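Lura puts its bench rules out for everyone

Hi all, Marlene Tremblay at Lura here, and I'm so happy to share this one! Our good practice guide for teaching robots with hand-held grippers is out this August (free, 31 pages, plain words). Yaroslav Hladun and I wrote it after 600 sessions at our own tables, and yes, we argued over nearly every page.

My favorite rule: one object on the board, fingers checked before you start. 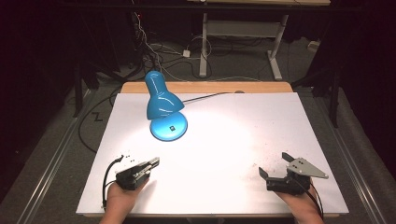 1 min read

Cords get a whole chapter, lamps included. Want a copy, or a chat? Write to Hnat Kostiuk on our press desk.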